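Lokora garment notes, bedroom station, Fukstead
January 9, 2025

Black double-breasted coat, entry 122. Surface is the double bed with the floral cover. No change to the bed since the last entry. 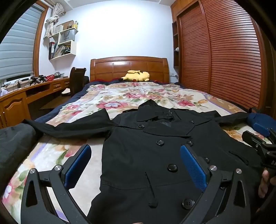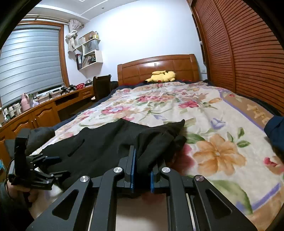

Entry 122. First: coat face-up, collar toward the headboard. Second: black fabric on the floral blanket, partly bunched.

Fold order to use for coats: sleeves in first, then sides, then hem to collar. Belt goes under the front panel before the sides come in - left loose it shifts the fold line. Buttons stay as found.

Black on black seams are hard to read at the waist. Chalk mark at the side seam, as in the August sheet from Bodbridge.

Open: shelf depth for folded coats. Entry 153 is the next heavy item.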